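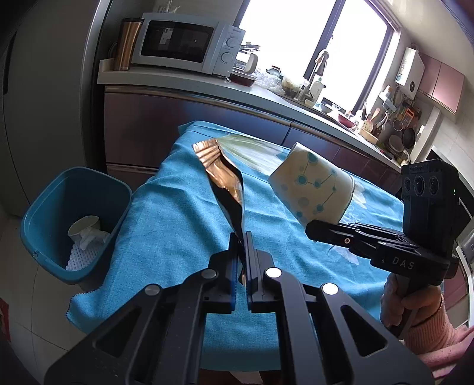
Catalog No. 17, page 23

Wusatby Table Cloths

We love a table cloth that gets used every day, and the Wusatby is the one we keep coming back to! It's a heavy cotton weave with a soft hand, dyed all the way through, so the color stays strong even after a summer of picnics, birthday cake and spilled juice. Bright blue is still the shade most people ask for first (the brick red has its fans too, Samira Issa in our sewing room among them).

Each cloth is hemmed on all four sides with a double row of stitching, and the corners are folded by hand before they go under the needle. Omar Sabbagh worked on that corner all through September and we're so pleased with how flat it lies now.

It does wrinkle. Cotton likes to! Shake it out while damp and hang it over a rail, or run a warm iron over the back if company's coming. Plenty of our customers skip the iron entirely and we think it looks great that way, with lunch things scattered all over it.

Widths: 65 inches only
Lengths: cut to order, up to 200 inches
Colors: bright blue, brick red, oat, moss
Care: machine wash cool with like colors, line dry
Matching napkins: see Skendo, next page

Fabric swatches are free. Write to Leonie Danzer at the Srour shop and tell her which colors you'd like, and she'll put them in the mail with a price sheet.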